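Abelardo Giraldo was 11 when his grandmother first told him about the winter she spent in a root cellar. She told it the way she told most things, he says, while doing something else.

"She was peeling potatoes. She said, 'I had two sisters and we slept on the turnips.' Then she asked me to get her a pot."

It took him most of his adult life to find out the rest. The result is a book, *The Cellar at Revinen*, which follows three families who were hidden on a farm during the last years of the war and the people who fed them. Giraldo worked on it in the evenings after his job at a print shop, and for a long stretch he did not think of it as a book at all.

"I wanted dates," he said. "My mother had one version, my aunt had another. I wanted to know how long they were down there."

The first real lead came from a box of letters his aunt kept in a linen closet. Most were from a family named Sjöberg, who owned the farm next to the one at Revinen. They had written to his grandmother every October for years after she left. The letters are mainly about weather, hens and the price of feed. One of them mentions a ledger.

The ledger was still there when he went to look. The Sjöbergs had written down everything they bought and everything they gave away, and a column headed only with the letter R turned out to be food carried across the field at night. Giraldo copied the whole thing by hand, all 670 entries.

"Flour, flour, lard, candles, flour. One pair of child's boots. I stopped at the boots for a while. My grandmother was the youngest, so I think I know who got them, but the ledger doesn't say, and I left it that way in the book." 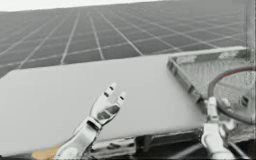
*A computer rendering of two robot arms with their grippers pointing upward.*

He had help with the language from Joonas Kokkonen, a retired schoolteacher who grew up a few miles from the farm and who read the letters aloud to him over the phone. Kokkonen also knew which people in the district were still willing to talk. Some were not. A man whose father had reported a neighbor closed the door on them, then called Kokkonen a week later and spoke for two hours.

"Joonas took notes and sent them to me with no comment," Giraldo said. "He asked that the man's name stay out. It's out."

The book is careful about what it doesn't know. The third family, the Skatells, left the cellar before the others, and there is no record of where they went. Giraldo searched ship lists and camp records and wrote to archives in several countries. He gives them a short chapter anyway, made up of the few things his grandmother remembered: the father whistled, the mother was sick in the mornings, and they had a blue suitcase.

Asked whether his grandmother would have liked the book, he took some time to answer.

"She would have said it was too long. She didn't like being looked at. But she kept the letters, and she gave them to my aunt and told her not to throw them out."

He has been back to Revinen once since he finished writing. The house has new owners, who let him go down the steps. The cellar was smaller than he had drawn it in his notes, and he had to correct a page before it went to the printer.

*The Cellar at Revinen* is published by Cadidmont. Giraldo is now sorting the rest of his aunt's closet.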